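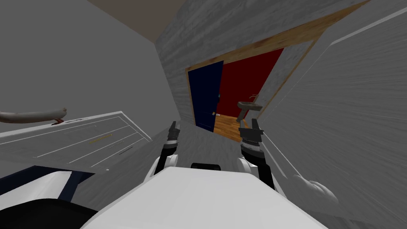
About Dernon

Dernon hires out desks, tables, chairs and storage to small offices, clinics and community groups. We deliver, put everything together, and take it away when the hire ends. We have been doing this from the same building in Fukton since the company was set up by Rigoberto Aguirre and Amândio Coelho, who still run it.

Rigoberto had worked in office removals and Amândio had repaired school furniture. Both had seen a lot of good tables go into skips because a firm was moving and had no room for them. The first stock was bought from a closing insurance office: 100 desks, most of them the same size, and more drawer units than we could store. A few of those desks are still out on hire.

We now have 340 customers. The smallest is a bookkeeper with one desk and one chair. The largest is the Russo building, where we furnish 2 floors and change the layout every September when the new trainees arrive.
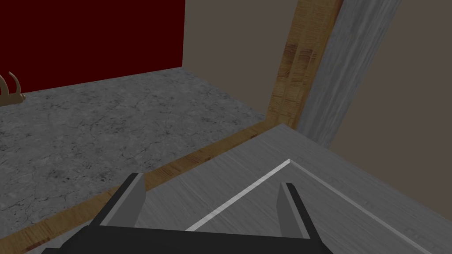
How hire works

You tell us what you need and how long you need it for. If you are not sure, send us the size of the room and the number of people, and Amândio will draw up a plan. There is no charge for the plan and you can keep it whether or not you hire from us.

The shortest hire is one month. After that you can carry on month by month, or fix a longer term at a lower price. Delivery within Fukton is included. Outside the town we charge by distance, and the cost is on your quote before you agree to anything.

Ordinary wear is covered. Deep scratches, burns and missing parts are charged at the cost of repair, and we send a copy of the workshop sheet with the bill. 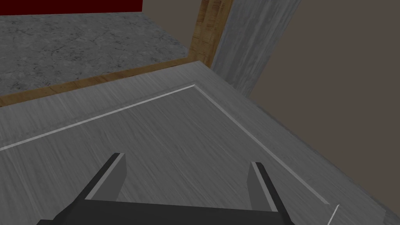
Grey wood-grain tabletop

Repairs and the workshop

Everything that comes back goes through the workshop before it goes out again. Legs are checked, drawer runners are cleaned and loose fixings are replaced. Chairs take the longest, mostly because of the castors. Last year the workshop handled 575 pieces, and most went back into stock.

What we can't mend we strip for parts — hinges, handles, feet, gas lifts. Customers who own their furniture can also buy parts from us over the counter.

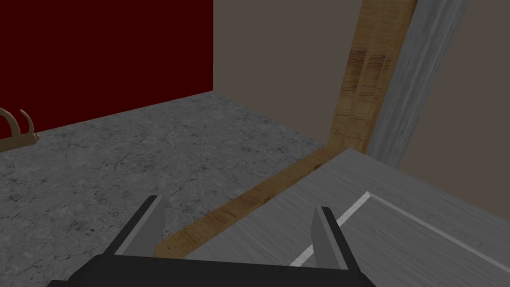

Customers can choose from four table finishes, and we try to keep each order to one of them so that desks can be pushed together later without looking odd. White and oak are the most asked for. The grey in the picture, with its subtle brushed, grain-like texture, goes mainly to meeting rooms and reception areas. Black is only available in the smaller sizes.

Storage and booking

Our stock list is kept on Zumis, and you can ask for a login if you hire from us often. It shows what is free and when the rest is due back. Everyone else can ring or call in at the front desk. Please book a visit if you want to see the larger tables, as they are kept flat at the back of the store.

Page last updated March 14, 2024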